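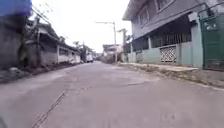 Front camera of unit 2, long concrete street, white overcast sky.

Front camera of the Landholm rover: pitch and exposure

kai_muehlbauer
Hello all. I take care of one street rover at Landholm and I want to set up its front camera again. At the moment the camera sits very low. In the bottom left corner there is a dark blurred shape, likely our own front body. I would loosen the bracket, turn the camera up a little and fix it again. Is there a reason to keep it as it is?

ida_l
Please do not turn it up too fast. The seam in the concrete on the left side is well visible now, and the edge of the raised sidewalk too. I would move the bracket forward by 10 mm and leave the pitch alone.

wbauerfeind
I disagree with Ida. Half of the picture is road. For planning I want to see more of what comes at the far end.

kai_muehlbauer
Thank you both. Exposure is my second problem. In strong sun the concrete on the right goes almost white, and under the truck it is deep black.
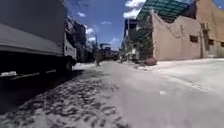 Re: Exposure in strong sun

ida_l
Are you on full automatic? Set the metering to the lower half only. The blue sky with the clouds may look bad after that, but the rover does not drive there. I use fixed gain 291 on ours and let only the shutter move.

wbauerfeind
Fixed gain is fine at noon. At Gikcombe we had to change it back in the evening — too dark. And clean the lens before you touch any number.

kai_muehlbauer
Lens is cleaned, with the dry cloth. For the pitch I would judge by this one: 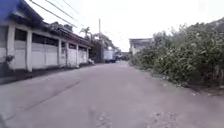 Overcast, bushes at right, rough patch at bottom center.

ida_l
The worn patch is directly in the path, and you can even see small pits in it. This is why I want the low view.

wbauerfeind
I see it, okay. But then please add a second camera for the distance. I do not change my opinion.

kai_muehlbauer
I will move the bracket 10 mm and keep the pitch for June. Does anybody know the torque for the two bracket screws? My manual has only the old mount.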